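Caixa de cartão

Caixa de cartão (em Portugal) ou caixa de papelão (no Brasil) é um recipiente dobrável feito de cartão, usado para acondicionar, guardar e transportar objetos. O modelo mais comum sai da fábrica espalmado e é armado à mão ou à máquina no momento do enchimento. O termo abrange tanto as caixas de cartão canelado como as de cartão compacto, embora na linguagem comercial se reserve muitas vezes a palavra "cartonagem" para estas últimas.

Constituição

O cartão canelado é formado por uma folha ondulada colada entre duas folhas lisas. As ondas dão rigidez ao conjunto e amortecem as pancadas. O cartão compacto, sem ondas, é mais fino e emprega-se em caixas pequenas, de artigos de papelaria, calçado ou cosmética. A cor castanha corresponde à fibra não branqueada; as caixas brancas levam uma folha exterior branqueada ou revestida.

Numa caixa de abas simples distinguem-se os painéis laterais, as abas maiores, as abas menores e a pestana de colagem, que fecha o corpo. As linhas por onde o cartão dobra chamam-se vincos. Um vinco mal marcado obriga a forçar a dobra e pode rasgar a folha exterior.

Armação

A armação começa pela abertura do corpo, que se faz empurrando duas arestas opostas uma contra a outra até os painéis ficarem em esquadria. Dobram-se depois as abas menores do fundo e, por cima delas, as maiores. Enquanto o fundo não está fechado, a caixa tende a voltar à forma espalmada e convém segurá-la dos dois lados. As abas que ainda não foram dobradas ficam viradas para fora. Nas caixas pequenas o trabalho faz-se em cima de uma mesa, com a fita à mão.

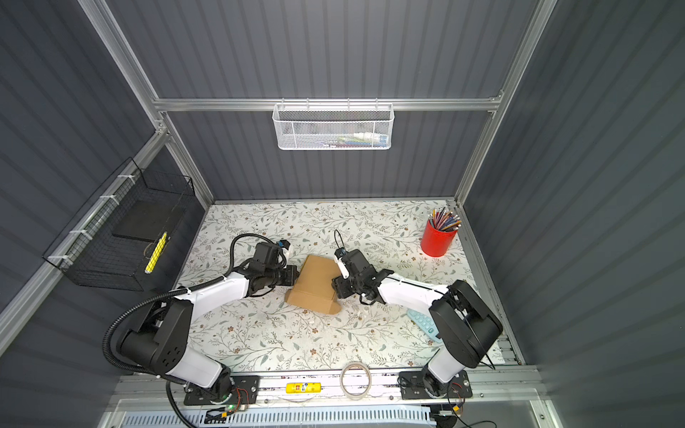 Fecho

O fecho mais corrente é a fita adesiva, transparente ou castanha, aplicada ao longo da junta das abas maiores e prolongada sobre os painéis laterais. Usam-se também cola a quente, agrafos e cintas. Nas caixas de fundo automático ou de encaixe a fita é dispensável - as próprias abas travam entre si -, mas o peso admitido costuma ser menor.

Para cargas pesadas aplica-se a fita em H, com uma tira central e 2 tiras nas extremidades. O cartão deve estar limpo e seco, pois o pó e a humidade reduzem a aderência.

Formatos e designações

As medidas indicam-se pela ordem comprimento, largura e altura, tomadas pelo interior. No comércio de embalagem correm ainda nomes próprios de certos modelos. A caixa Prultby, de tampa separada, destina-se a documentos; a Flollarer, com 80 mm de altura, é usada para material de escrita e pequenos objetos de secretária. A designação "dobra Adomaitis" aplica-se a um fundo de encaixe em que uma das abas maiores tem uma lingueta. Foi divulgada por Uldis Ots num manual de embalagem da editora Wasta.

Reutilização e reciclagem

Uma caixa em bom estado pode ser usada várias vezes, desde que os vincos não estejam gastos. Para a espalmar, corta-se a fita do fundo e empurram-se as arestas em sentido contrário ao da armação. O cartão sujo de gordura não deve seguir para reciclagem com o restante. Pequenas quantidades de fita são em geral toleradas - o processo separa-as da pasta.

Ver também

Cartão canelado
Fita adesiva
Cartonagem
Embalagem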